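Speculative architecture shows: does any of it get built?

Skirnside Forum > Arts and Buildings > General

mortarboard_mike
Went to the Imagined Cities show at the Hetier last night. Two floors of renderings, a film on a loop and a big foam model of a floating market. Very handsome, and I came out grumpy. Every wall text tells you these drawings "open a door" to a different kind of town. I've been going to shows like this since I was a student and I'd like to know which door, and who has walked through it. Has anyone here ever seen a real building that came out of one of these?

pell_street
Depends what you mean by came out of. Nobody pours concrete from a gallery print. People look at the drawings at nineteen and build something at forty-five.

mortarboard_mike
That's the answer I always get, and it can't be tested. Any building put up by anyone who once saw an exhibition counts as a win.

Erhan Güneş
I work in a small practice in Asten and I'll put the other side. We had one of those prints pinned over the plotter for years, a terraced library with a planted roof. When we did the health centre extension the client wanted a corridor and a waiting room. We talked them into a courtyard, and I know that came from the print because we kept pointing at it in meetings. It's a small courtyard. It is also there, with a bench in it.

quoinstone
Courtyards were around before the print though.

Erhan Güneş
Of course they were. The client hadn't thought of one.

tidewrack
I went too. My complaint is different from Mike's. I liked the drawings, but there isn't a drain, a bin or a bus stop in any of them. Everybody in them is slim and walking towards a sunset. If you're going to imagine a whole city, imagine where the rubbish goes.

pell_street
You could say the same of most paintings of Venice.

tidewrack
Nobody hands out leaflets saying the paintings of Venice are a plan for housing.

Müzeyyen Çetinkaya
I helped with the wall texts for the Hetier show, so take this as coming from an interested party. The leaflet does not say "plan". It says "proposal", and we argued over that word for most of September. I agree with tidewrack about the drains. One drawing upstairs, the Michalík one with the laundry towers, does show pipework and people carrying shopping, and it gets walked past because it isn't pretty.

mortarboard_mike
I did see that one and it was the best thing there. It was also next to the fire exit, so I'd be curious who decides the hang. "Proposal" is still doing a lot of work. A proposal has a cost on it.

Müzeyyen Çetinkaya
The hang wasn't mine. I asked for it to go by the stairs.

lath_and_plaster
Can we talk about the price of the catalogue. 50 quid for 80 pages, and a good few of those are full-page tints with one sentence on them. I bought it because I'm weak. I've had it propped up in the kitchen since, reading a bit while I wait for toast.

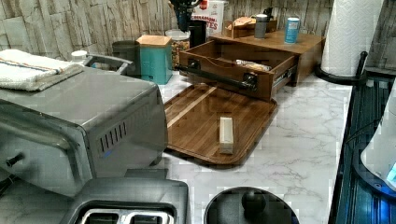 The essay at the back is the worst of it. It claims the whole movement was ignored by the profession, then lists the prizes it won. You can't have both. The middle essay, on who got to train as an architect in the first place and who got turned away, is very good and could have stood alone as a cheap pamphlet. I'd have bought that for friends.

quoinstone
Agree about the middle essay. It's the only part with any dates in it. The point about people drawing because they couldn't get commissions changed how I saw the ground floor.

mortarboard_mike
Fair, and the wall texts could have said that plainly. "She drew this because no one would hire her" would have had me reading every label. What I got was "speculative horizons".

Müzeyyen Çetinkaya
I had a version close to your sentence. It was edited. I'll say no more than that on a public board.

pell_street
Mike, would you go again?

mortarboard_mike
To look at the Michalík, yes. I'd skip the film. I still think that if the Hetier wants to claim these things shape real towns it should hang a photo of one next to the drawing, Erhan's bench included.

Erhan Güneş
I've got a photo. It's raining in it.

tidewrack
Good, then we can see if the drains work.

lath_and_plaster
Does anyone want a catalogue, lightly buttered? Will swap for anything on railway stations.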